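Ticket: collar on F-53 reporting late, then not at all
Site: Fodthorpe Wildlife Hospital, release pens and east wood
Opened by: Shalini Chaudhary
Handled by: Vikas Agarwal
Status: closed, one follow-up open

**Report**

F-53 is an adult female badger, treated for a snare wound to the neck and shoulder and let out from pen 3 in September. She wears a Trondix tracking collar with the soft lining, fitted one hole looser than normal to keep it off the scar. The collar should send a position every 90 minutes between dusk and dawn. For the first week it did. After that the gaps got longer, and last night there was nothing between 21:40 and 05:10.

I need to know whether she has slipped the collar, gone to ground somewhere new, or whether the kit is at fault. If she has reopened the wound I want her back in before it gets infected. — SC

**First checks (VA)**

- Base station at Fodthorpe is on and logging. Other animals on the same receiver are coming through normally.
- Battery reading from the last good message was fine.
- Collar settings on the server match the fitting sheet.
- Restarted the receiver anyway. No change.

Asked Shalini for the last known positions and the fitting notes. The last six fixes are all within a short walk of the old sett by the Ahuja boundary fence. The ground drops away there and the bank is steep. A collar at the bottom of it has no clear line to the mast.
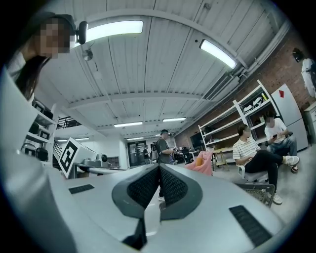 Took the hand-held receiver out at 19:30 and walked the fence from the north gate. No signal on the path. Picked up a weak one at the top of the bank and a strong one at the second entrance hole, so the collar is sending. It is the mast that can't hear it.

The signal moved at 20:15, along the bank and then out towards the field. A slipped collar wouldn't do that. Told Shalini by phone.

**Reply from SC**

Good. That rules out the worst of it, but I still want to see the wound. Trail camera went up at the second hole the same night. She came out at 20:22, walking evenly on all four legs, collar sitting where it should. No swelling that I can make out and no fresh blood. Dressing came off before release so there is nothing to catch. I am happy to leave her out.

Can we get the positions back without moving the mast? The other two badgers from that group are due to go to the same sett and I don't want to do this again for each of them.

**Second round (VA)**

Tried three things.

1. Raised the gain on the base station. More noise, same gaps. Put it back.
2. Changed the collar to store fixes and send them in a batch when it next gets through. This worked the first night she crossed the field. We got seven positions at once, with the right times on them.
3. Put the spare Flomska repeater on the fence post at the top of the bank, facing the sett. Test collar placed at the second hole came through to the office straight away.

Note for anyone doing number 2: the change only takes once the collar has checked in. If it hasn't been heard from, the server shows "pending" and stays like that. I sent it four times before I noticed. Sending it once is enough.

The repeater manual says to use channel 111 by default. Ours was already in use by the otter pool sensors, and the two cut each other off. I moved the repeater and wrote the new channel inside the lid.

**Result**

No missed fixes for three nights. F-53 is using the old sett by day and feeding in the field and along the hedge. Shalini has checked the camera cards twice and has no worries about the shoulder.

**Still open**

The repeater runs off a small battery that needs swapping by hand. There is a solar panel in the store but the bracket doesn't fit that post. I've asked Trondix whether their bracket will take it and am waiting to hear. Until then the battery is on the feed round list, under the east wood.

Shalini to open a new ticket when the next two badgers are collared.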